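Laundry & Linens | House Guides
November 2021
by Tia Blackburn

Part 2: Setting up and loading the top loader

I wrote this section for anyone staying at Uvcombe who has only ever used a front loader (that was me until June!). It really is easy once you've done it a couple of times.

1. Turn on the water tap first. I always forget, and then I stand there wondering why the drum won't fill.

2. Open the lid all the way and run your hand around the drum. I've found hair clips, a sock and one very clean receipt in there.

3. Sort your pile on the floor next to the machine. Anything bright red gets its own wash — please don't put it in with the creams and whites, however old it is.

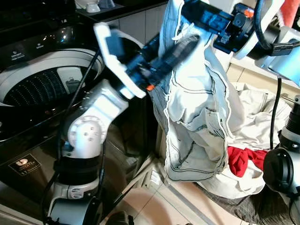 4. Now the jeans. Check the pockets, zip them up and turn them inside out. I do this over the pile so whatever falls out lands on something soft.

Note: Jeans soak up a lot of water and get heavy. I never put more than 2 pairs in one load, and I spread them around the drum so the spin doesn't start thumping.

5. Measure out 100 ml of liquid detergent and pour it in before the clothes. Dalal Ghanem swears by less, and for a small load she's probably right.

6. Drop things in one at a time, keeping them loose. Stop well short of the rim.
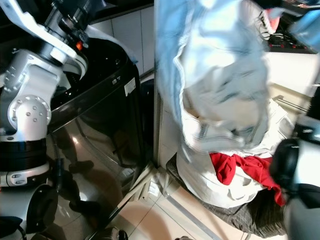 Light blue denim beside the washer, with a white cloth heaped beneath.

CAUTION: Don't reach in while the drum is still turning, even if it's nearly stopped.

7. Close the lid, pick your cycle and press start. Cold is fine for denim.

If it stops partway through, check that the lid is properly shut before you call Santosh — it's nearly always the lid. Drying is in Part 3.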